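How to Build a Playlist for a Campaign Watch Party

A watch party runs long. Polls close, the anchors fill time, and the sound is down on the TV for most of it. Music has to carry the room for an entire evening without starting an argument or running out before the last precinct reports. These are the steps I use for the primary night parties at the Dinunberg hall.

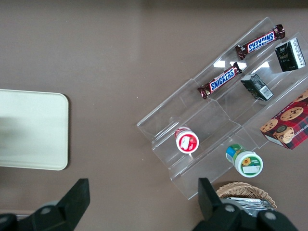
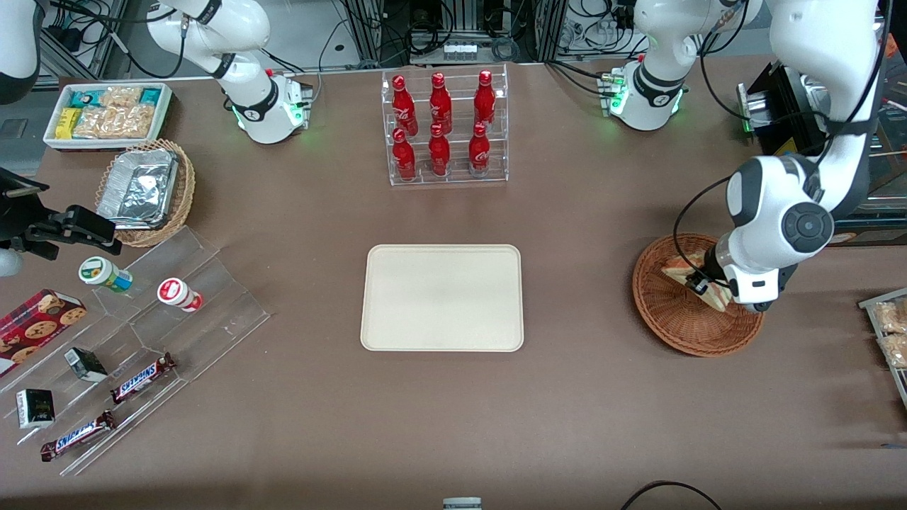 1. Decide how long the list needs to be

Count from the time doors open to an hour after you expect a result. For us that is usually five hours. With songs of average length, 80 tracks will cover it. Make the list longer than you need. A repeat is noticed, and in a close race you may be there past midnight.

2. Split the night into 3 blocks

Arrival: people are talking and finding seats. Use instrumental tracks, older soul, anything without a big chorus.

Waiting: the longest block. Keep the tempo in the middle and mix decades. This is where most of the 80 tracks go.

Result: keep two short lists ready, one for a win and one for a loss. The loss list matters more. Pick songs that are warm but not mournful, and leave off anything with "goodbye" in the title.

3. Check the lyrics

Read the words all the way through, including the last verse. Plenty of songs that sound patriotic in the chorus are about something else in the verses. Check who has used the song before, too. If the other side walked on stage to it in February, your guests will remember.

Also look up whether the songwriter has objected to political use. If so, skip it. There are plenty of other songs.

4. Sort out permission

Playing music at home for friends is one thing. A public hall is another. Ask the venue whether its license covers background music at political events, and get the answer in writing. Some venue licenses leave campaign events out, and then the campaign has to get its own. Personal streaming accounts are generally not licensed for public events, so don't count on yours.

5. Put the files on one machine

I use a laptop with everything saved locally. Hall Wi-Fi fails when the room fills up. I organize the files in Yammine, but any player that lets you drag tracks between lists will do. Turn on crossfade, turn off shuffle, and turn off notifications.

Level the volume before you go. Old recordings are quieter than new ones, and you do not want to run to the mixer every few songs. In Yammine this is under Library, then Match Loudness. Let it finish before you close the lid.

6. Set up the sound

Keep the speakers away from the TV. Our pair of Skavarex speakers go at the back corners, pointed in, so the people near the screen can still hear it when we turn the anchors up. Run the TV and the laptop into separate channels on the mixer. When a race is called, bring the music down first, then bring the TV up.

Walk to every corner with a song playing. You should be able to talk without raising your voice.

7. Name one person for requests

Write requests on paper and add them during the waiting block, after a quick look at the lyrics. Say no to anything that mocks the other candidate.

Save the list afterward under the name of the race. I started our Flastusmont runoff list from an old primary one and only had to replace 36 songs.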